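29 July 2023

Auction day at Tomoana. I left the house early with a thermos and the printed catalog, which ran to 291 lots this time, most of them rugby and cricket things from the Sterkidstead club rooms. I had marked three: a tour blazer pocket, a box of match programs, and lot 91, the premiership ring.

Viewing opened before the sale and I went straight to the ring. It is heavier than it looked in the catalog. Yellow metal, green stone in the middle, club name around the edge, player's initials on the left side of the band. The inside is stamped 10K. There is wear on the bottom of the band and one small nick near the stone. 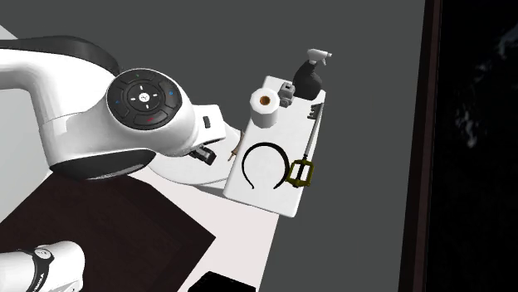
The round control pad on the arm, with its white center button.

Rawiri Kingi was there for the programs, same as me. We agreed before the start that he would take the programs and I would keep my hand down. He got them for less than he expected and bought me a pie.

The blazer pocket went early to a phone bidder. I stopped at my limit and don't mind much. The stitching had been redone along one side and the catalog didn't mention it.

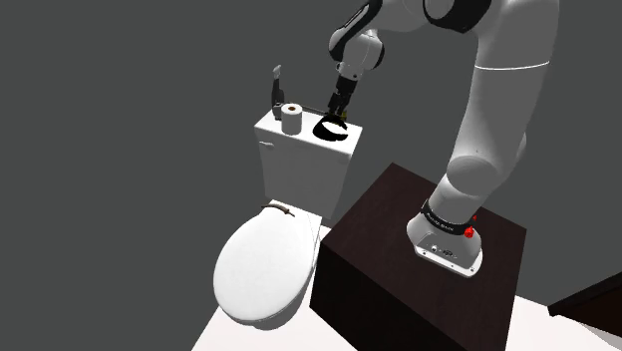 Does a player's ring need a letter with it to be worth buying? A letter from the player or his family helps the price a good deal, but a clear match between the initials and the team list will do for most club collectors.

I had the team list with me, copied in February from the Gresamia yearbook. The initials fit only one man, a reserve who played the last four games. Merle Katene knew his sister and thinks the ring was sold with the house contents.

Bidding on lot 91 started low and moved slowly. It came down to me and a man near the door. I got it at 2,000 plus the fee, the most I have paid for anything in the collection.

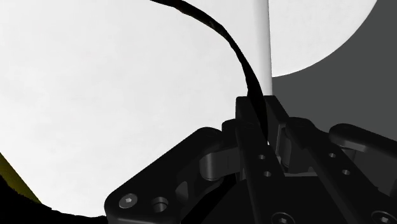

Black gripper, with the white pole behind its tip.

Home by dark. I put the ring in the Podwood case, second shelf, next to the two medals. Need a better stand for it. Need to ring the insurance people too, and write to Merle for the sister's address. Rawiri is bringing the programs over so I can check the final against my list.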